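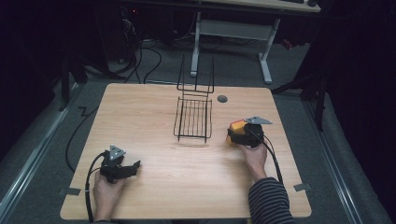 A black wire dish rack on a light wooden tabletop.

The Coating Decides How Long a Dish Rack Lasts

Most wire dish racks fail in the same place. Rust starts at a weld, spreads under the finish and lifts it away in flakes. The steel underneath is cheap and strong. What separates a rack that lasts from one that stains the counter is the layer on top and the way it was applied.

Two finishes account for most of the black racks on sale. Powder coating is sprayed on dry with an electrostatic charge, then cured in an oven. At the Mulder plant, which coats kitchen wire goods for several labels, parts spend 17 minutes in the oven at 200 degrees Celsius. The result is hard and even on open runs of wire. Inside tight corners the charge works against the process, and the powder settles thinly where two wires cross.

Dipped vinyl is thicker and softer. It fills corners well and is gentle on glassware, but a knife tip will cut it. Once water gets in through a cut, it stays there, and the rust is hidden until the coating splits.

Holari, a maker of sink accessories, moved its racks from vinyl to powder in July. The company now grinds each weld and applies a zinc-rich primer before the color coat. The primer adds a second pass through the line — and a noticeable amount to the price. Tikari has stayed with vinyl and uses a heavier dip on the feet, where water collects.

Standico, a testing shop, runs racks through a salt-fog cabinet and checks the joints under magnification. In its latest round, primed samples reached 123 hours before the first red rust. Unprimed samples from the same wire stock showed rust at the welds well before that.

Buyers can check a few things in the store. Run a finger along the underside of the joints and feel for bare or gritty spots. Look at the cut ends of the wires, which should be capped or fully covered. On tall racks, inspect the point where the uprights meet the basket, as flexing there can crack a brittle finish.

Care is simple. Empty the drip tray daily and wipe the feet. Chips smaller than 5 millimeters can be sanded lightly and sealed with enamel paint, provided the spot does not touch food or dishes.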